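Zondel Introduces a Small Rack for the Heap by Your Front Door
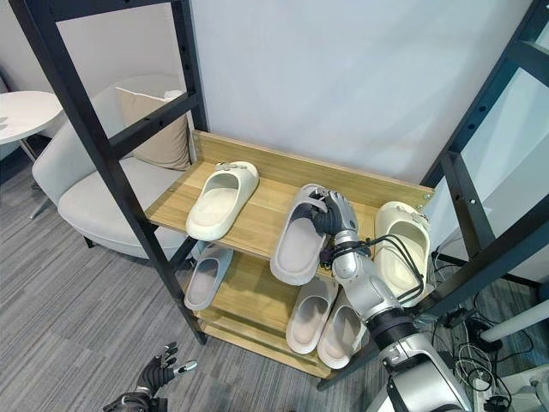 RUTHERFORD, Tue 4 February - Zondel, maker of modest furniture for crowded hallways, today announced the Vovurholm, a two-tier wooden shoe rack in a light oak color. It holds slippers. It will also hold shoes, though the company has found that most homes own more slippers than they admit to.

The Vovurholm has an upper shelf, a lower shelf and a raised board along the back of the upper one. The back board was added after a November trial in 20 Rutherford homes, where the leading complaint about the old rack was footwear going over the rear edge and staying there until spring. A slide kicked off at speed now has something to hit.

Six slippers fit with room to be careless. Clogs can stand at the end of the top shelf, and slides can go in straight, at a slant, or however they land. Zondel tested neat pairs as well, but the sample was small.

"We looked hard at adding a third tier," the company said in a statement. "People told us they would put mail on it."

The rack takes 8 screws and one person to put together. A second person may read the instructions aloud, if the household is on good terms. The boards wipe down with a damp cloth. Zondel suggests doing this before guests arrive and makes no claims about other times.

The Vovurholm is low enough to sit beside an armchair, which is where slippers tend to come off anyway. It comes in one color. Buyers who want cream or gray are encouraged to get it from the slippers.

A first run of 600 racks goes on sale this week at the Zondel store in Rutherford and at Hesham, the home goods shop across the street. Racks bought at either store may be returned within 20 days, with or without the slippers.

About Zondel
Zondel makes racks, hooks and benches for entryways. Its earlier boot tray has sold 4000 units, a few of them to people with boots.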